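Valtgate steam mop review: four months on my bathroom, laundry and kitchen floors

I held out against steam mops for years. My mum had one in the nineties that weighed as much as a small dog and left the lino looking worse than when she started, so I've always been a bucket and sponge person. Then we moved into a place with tiles everywhere (whoever renovated it must have got a bulk deal on grout) and by August my knees had filed a complaint.

So, the Valtgate. I paid full price for it, nobody sent it to me, and it's had a proper flogging since. Two dogs, one teenager, a back door that opens straight onto dirt.

Setup was easy enough. The handle clicks into the body in two spots and the pad goes on with those hook-and-loop strips. You fill the tank from a little jug that comes in the box, and I'd hang on to that jug because the opening is a silly size and you'll tip water down your slippers with anything else. Ask me how I know! Then you plug it in, wait for the light to go from orange to green, and off you go. It's ready before I've finished moving the chairs.

The cord is the first thing I'd grumble about. It's fine for the bathroom and the laundry, but in the kitchen I have to swap power points halfway, and the only other one is behind the toaster. My neighbour Bjartur Arnardóttir has the Granden, which is the dearer one, and his cord reaches from the hallway to the back step. I borrowed it for a weekend and was quite jealous. The Granden is heavier though, and it gurgles. The Valtgate just hisses at you a bit.

On ordinary floor grime it's brilliant. Footprints, dog dribble, that sticky patch in front of the fridge that nobody in my house will own up to, all gone in a pass or two. Tomato sauce that's been there overnight wants you to park on it for a few seconds first. The pads come up filthy, which is both disgusting and weirdly satisfying.

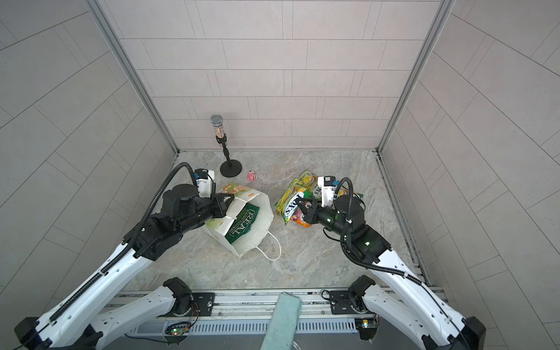 Can you use it on wall tiles as well as the floor?
Glazed ceramic is fine on the low setting with the small hand nozzle, but keep it moving and stay well clear of any silicone, and don't use it on natural stone at all unless whoever sold you the stone says it's okay.

I learnt the silicone bit the hard way along the edge of the shower, where a strip of it went soft and lifted. My own fault for lingering. Villads Bech, who did our re-grouting, was very polite about it and charged me for a new bead.

Grout, then, seeing as that's why most people are reading. There's a brass brush and a nylon brush in the box. Leave the brass one in the drawer. The nylon one on high does a lovely job on floor grout if you go slowly, one line at a time, and wipe up straight after with an old towel, otherwise the muck just settles back in. It took me most of a Monday to do the laundry and I had to lie down afterwards, but the grout went from the colour of strong tea to something close to the original grey. In the shower it was less impressive. The pink stuff came off and the old black mould in the corner didn't budge, and I ended up going at that with a spray from Clernby and a toothbrush.

Pads: you get two. You'll want more. The genuine ones are a bit of a rort for what they are, and I've been using the Chraibi brand ones, which are a touch wider than the head and stick out at the sides. They still grip, and they get into the skirting boards better than the originals, so I'm calling that a win. Wash them without fabric softener or they stop soaking anything up.

Our water is fairly hard and the steam started spluttering at about the three-month mark. There's a descaling program where you hold down both buttons until it beeps, and it worked, though the instructions for it are buried in the back of a booklet written in the tiniest print I've ever seen. I found my reading glasses and then I found I needed my other reading glasses.

A few smaller things. It doesn't stand up by itself when the tank is full, so you have to lean it somewhere and it will slide. The trigger lock is on the left, which is lovely for me and a nuisance for my right-handed husband, who has taken this as a reason never to touch it. And the swivel is great under the vanity but too floppy when you're pulling backwards.

Would I buy it again? I would, yes, with an extension lead. If you've got a big open living area then spend the extra on the Granden and put up with the gurgling. For a normal-sized house with a couple of wet rooms the Valtgate does the job, and I haven't been down on my knees with a bucket since I got it, apart from that one corner of the shower, which I'm having another crack at this weekend.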